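# 双腕マニピュレーション実習台 Skandau(貸出用機材)

Deltberg工科高等専門学校 ロボット教育センター
掲載内容は2026年8月1日現在のものです。

## 概要

Skandauは、ロボット製作部の活動および授業「自動化実習」で使用する卓上型の双腕実習台です。校内の課題研究、学生競技会Rennie杯の練習、ならびに近隣校のクラブ活動を対象に貸出を行っています。アームの組立て、配線、動作教示、プログラム作成までを一台で学習できる構成とし、専用の囲いを備えています。

本体の設計は本校、アームの関節部品の供給はVetexが担当しました。初号機の製作は平成期の卒業研究に始まり、現行機は囲いと前面パネルを改めた改訂版です。

## 主な仕様

| 項目 | 内容 |
|---|---|
| 管理番号 | 734 |
| 構成 | アーム2本、グリッパ2基、作業台、三方の囲い |
| 同時使用人数 | 14名まで |
| 貸出期間 | 連続11日以内 |
| 累計運転時間 | 2769時間 |
| 付属品 | 課題用食器、水切りラック、操作手引書 |

電源装置および制御用計算機は別途貸出となります。申請時に併せてご指定ください。

## 標準課題

付属の課題は難易度順に配列しています。初めて使用する団体には、課題1から着手されることを推奨します。

1. 片腕による皿の把持および移動
2. 重なった皿の分離
3. 水切りラックへの皿立て
4. 両腕間の受渡しを含む片付け

課題3以降では、グリッパの進入角度が結果に大きく影響します。Rennie杯の練習に用いる場合は、大会規則に定める制限時間を各団体で設定してください。採点表の様式は手引書の巻末に収録しています。

## 使用上の注意

- 通電中は囲いの内側に手を入れないでください。
- ケーブルは、アームの全可動域で張力がかからない長さを確保してください。
- 作業台の天板に粘着テープを貼付する場合は、返却前に必ず除去してください。
- 異音または過熱を認めたときは直ちに停止し、センター窓口へ連絡してください。

## 申請方法

所定の申請書に使用目的、期間および指導教員名を記入し、センター窓口へ提出してください。校外の団体は学校長名による依頼書を添付するものとします。1月は校内の課題研究発表を優先するため、校外への貸出は行いません。

## 課題用食器と水切りラックの配置

皿は桃色、黄緑色、橙色の3枚を用い、黄緑色の皿を橙色の皿に重ねて置きます。ラックは作業台の右奥、背面の壁に寄せて設置します。
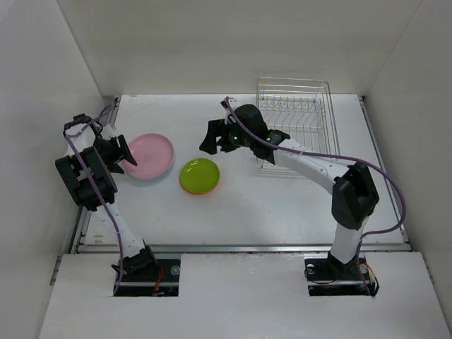 Szu-yu Koからは、課題2と課題3の難度の差が大きく、一年生の班は皿をラックの溝に合わせる段階で長く足踏みしたとの意見が寄せられました。皿を1枚だけ使い、溝の位置を固定した中間課題を設けてほしいとの要望も添えられています。

センターではこの要望を受け、中間課題の手順書を次回の手引書改訂に収録する予定です。改訂までの間は、希望する団体に草案を窓口で配布します。

## 返却

返却時には、アームを待機姿勢に戻したうえで電源を切り、付属品を一覧表と照合してください。破損または紛失がある場合は、返却届の備考欄に記入のうえ、窓口で職員の確認を受けてください。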